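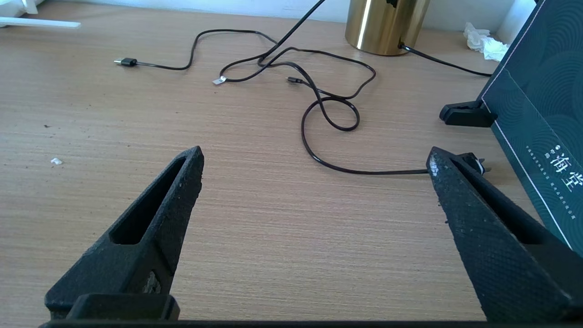 **Maureen Tilbrook**
Workspace editor, Piveo

The desk cable is a low-value part that takes up a surprising share of a support desk's week. Nuvano fits out and maintains shared offices, and its site in Clasitora has 30 desks on one floor. I spoke to the firm's desk services manager on a Wednesday, between two rounds of the floor, about how loose leads are sorted, tested, labelled and put back.

Her first point concerned order of work. Most people who set out to tidy a desk begin by pulling at the tangle. She begins at the plugs.

"You find every end before you move anything," she said. "With black cable on a pale wooden top you can see the ends quite well. It's the middle you can't follow. One cord goes into a loop and three seem to come out. So I look for the connectors. A USB plug, a power plug with its prongs showing, a small tip with bare metal on it. Those are fixed points and I can work back from them."

Once the ends are found, anything connected to the mains is switched off at the socket and unplugged. Leads that serve a standing object, such as a lamp or a speaker, are left until last. She gave the example of a brass-finished cylinder with the lead coming out at the base. The cable on an object of that sort often can't be detached, so the object has to be lifted and the lead drawn out with it. Pulling the lead along the desk puts the load on the point where it enters the base, and that is where she sees the most splits in the outer sleeve.

Knots are less common than they look. By her account most tangles are stacked loops with no true knot in them, and they come apart if the smallest plug is passed back through first.

"A tight little oval in the middle of the heap is what people go for, and they pull it smaller," she said. "Open it with two fingers. Then take the thinnest end back the way it came. If there's a mains plug on the other end, leave that one where it is. It's too big to go through and you'll be there all afternoon."

The bench check takes longer than the untangling. Each lead is run through the fingers along its full length, with attention to the first few centimetres behind each plug. A flat spot, a stiff section or a visible core means the lead is withdrawn. Metal tips are wiped with a dry cloth. USB leads are tried with a meter for both charge and data, as a lead that carries power only will look the same as one that carries both. The site had a run of nine such leads last winter, all of them handed out for connecting screens and all of them returned as faulty.

"They weren't faulty. They were charging leads," she said. "We now put a white band on those and keep them in a separate drawer. Before that we had thrown away perfectly sound cable."

Labelling is done at both ends. The label carries a desk number and a letter for the device, and it sits a thumb's width behind the plug so that it clears the socket. Printed wrap labels are used on anything that stays put. For leads that travel between desks the firm has gone back to coloured tape, after finding that paper labels came off in bags.

For holding the cables in place, the site uses a clip called Bite, a sprung jaw on an adhesive pad. Nuvano bought 2,000 of them for its offices in one order. I asked whether she would buy them again.

"For the back edge of the desk, yes. On the underside I'd want a screw fixing. The pad holds well on lacquer and badly on oiled wood, and we have some of each. You also have to clean the surface. Dust, crumbs, bits of paper, all of it gets under the pad, and by the end of the month the clip is on the floor."

She wipes each desktop before any clip goes on, first with a dry brush along the grain and then with a damp cloth. The surface is left to dry and the pad is pressed down for a slow count of nine. The instructions on the packet ask for longer, and she has found no difference.

Spare length is the part of the job on which she and her colleagues disagree. Some of them coil the excess and tie it tight under the desk. She leaves a loose figure of eight, held by one soft strap, with enough slack for the desk to be raised to standing height.

"Tight coils look better on handover day," she said. "Then somebody raises the desk and the plug comes out of the back of the monitor. I would sooner have a bit of droop."

Unclaimed leads are the remaining problem. A lead with no matching device goes into a box by the goods lift, sorted by connector and not by length, and stays there until February, when the box is cleared. Small power leads with a plain round tip are kept longest. They fit a wide range of equipment, but the voltage depends on the adaptor, and a lead that has been parted from its adaptor is hard to place.

Asked what she would change about the desks themselves, she named the cable port. On the present tops it is a single hole in the rear left corner, too narrow for a mains plug to pass through, so fitters feed leads over the back edge. The next batch will have a slot along the full width. Delivery has been put back once already, and she is still waiting for a drawing that shows where the bracket goes.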